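Can a machine do the chores yet? Your questions, answered at some length

Romider home trials, reader questions

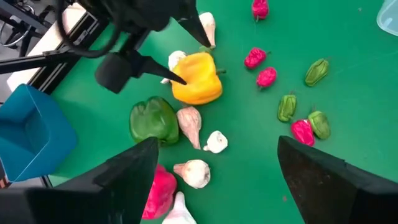 Sorting vegetables is the chore we get asked about more than any other, probably because it sounds like the sort of thing a machine ought to have mastered years ago. You tip out the shopping, you put the peppers with the peppers and the garlic with the garlic, and you get on with your evening. Our practice sets use toy vegetables on a green mat, and they're a fair test of the basics: a glossy yellow pepper with a garlic bulb tucked in against it is a harder pick than either one sitting out on its own, and a round white bulb wants a different grip from a small wrinkled red pepper. A person does all of that while talking on the phone. A gripper has to work out where one thing stops and the next begins, and then find a way in with its fingers that doesn't shove the neighbour across the mat.

So is the answer yes or no?

For sorting a modest spread of familiar things on a flat surface, it's a cautious yes, with somebody in the house. For "tidy the kitchen while I'm at work", it's still no, and we'd rather tell you so now than have you clear a corner of the bench for something you'll be cross with by winter.

How well does it do with the veggies?

In our last round of 58 picks the arm got the right item into the right tub on the first go 41 times, and another 14 went in on a second or third try. The rest we counted as misses. We were chuffed with that, to be truthful, though anyone who has watched a ten-year-old put away groceries will know the bar isn't terribly high!

Why toys and not the real thing?

Toys keep their shape and don't go soft over a fortnight of handling, so we can run the same set again and know that any change in the results came from the machine. Real produce comes later in the program. We've had one go at it so far, with proper garlic, and spent a good while afterwards picking papery skin out of places where papery skin shouldn't be.

What about folding the washing?

Ah, the washing. Everybody asks, and we do understand, we have baskets of our own. Towels are coming along nicely. The Kenier software we use can fold a bath towel in 4 minutes if it's laid out flat to begin with (you'll have spotted the catch). Fitted sheets we haven't tried, and there's no great rush from anybody on the team to be first.

And the dishes?

Plates and bowls into a rack, yes, slowly. Glasses make us nervous. Clear things in general are a nuisance for cameras, which tend to look straight through them to whatever is behind, and a wine glass doesn't forgive much. Cutlery is somewhere in between: forks are fine one at a time and a proper muddle in a heap.

I run a small workshop. Is it any different on the shop floor?

It is, and mostly in your favour. In a workshop you can decide where the parts arrive, how they're lit and which way up they sit, and you can leave it like that for months. Jerivov, who pack hardware kits, have had an arm sorting 17 kinds of fitting into trays since January. They did spend several weeks rearranging their benches first, so please budget for that as well as for the machine.

Will it be quicker than doing it myself?

No. Think of it as help with a job you'd sooner not do at all, or one that's become hard on your hands. Several of our testers have arthritis, and they've been far more patient with slow sorting than we have.

Is it safe around kids and pets?

We ask that children and animals stay out of reach while the arm is moving, and that an adult is close enough to press the stop button. Long hair tied back, dangling sleeves rolled up. Cats are a particular worry, as they like to investigate whatever has just gone still.

Do I need to buy special containers?

Nothing fancy. Solid-coloured tubs with a wide open top are easiest, and ice-cream tubs do nicely once the label's off. Put them in the same spot each time if you can manage it.

Can I try one at home?

The next intake is for households within driving distance of our Diệp workroom, so that we can pop round when something jams. Tell us which chore you'd like handed over and how big your bench is, and leave a daytime number. We read everything that comes in, though it can take us a couple of weeks to write back.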